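Slide 4. Why village halls are cold

Start with the Cirnthorpe boiler. Installed by optimists, serviced by Adalberto until his knees went. Pause for the laugh, if there is one.

The hall holds 680 cubic metres of air and every one of them wants to be at the ceiling. The radiators are under the windows, so we heat the car park first.

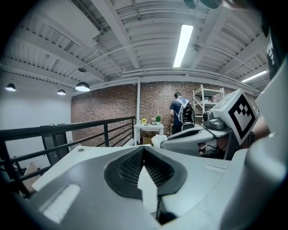
Slide 5. What we tried

Curtains – good. Draught strip on 11 doors and windows – better, and cheap. Ceiling fan – see Cremilda's letter, read out the polite half only.

Bill fell by 32 per cent by June. Admit that it was June.

Hand over to Evangelia for grants.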